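Borrowed school laptop: can my daughter use it at her grandmother's flat?

Asked in Schools and Learning at Home, November

My daughter is in year 8 at Dernard and the school has lent her a laptop for the lessons at home. In the afternoons she stays with my mother, who has no internet.

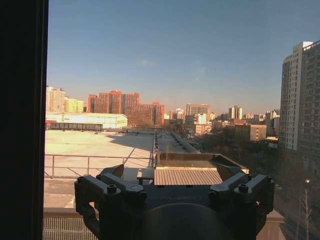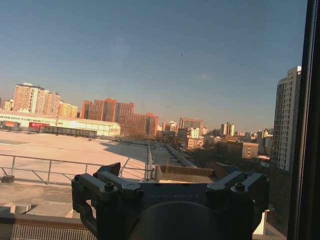
Reading time: 2 minutes

The loan paper says the laptop must stay "at the registered address". Does this mean she is not allowed to take it to my mother? And if it is allowed, how can she connect there? I have a phone contract with Tavares, but I am afraid that video lessons will eat all the data. I wrote to the school office and I still wait for the reply.

Peretti
We had the same paper last year. You can ask for a second address, there is a form for it at the office. They put my mother-in-law's flat on it and it took 5 days. Until you have this in writing I would leave the laptop at home, as the insurance is connected to the address.
For the internet, ask the school also for a data stick. Our school had a small number of them and there was a waiting list, but we received one after the half-term holiday. If she turns off her own camera and the teacher permits it, the lessons use much less data.

Costiveo
just use your phone as hotspot, works fine for us

mother_of_two_57
The hotspot is a good solution only if you are at the flat with your phone, and I understand that you are at work in the afternoon. Please check also if your contract permits sharing, mine did not and I paid extra. Some teachers put the worksheets online in the morning, so she can download them at home and do them later without any connection. This helped us more than the stick.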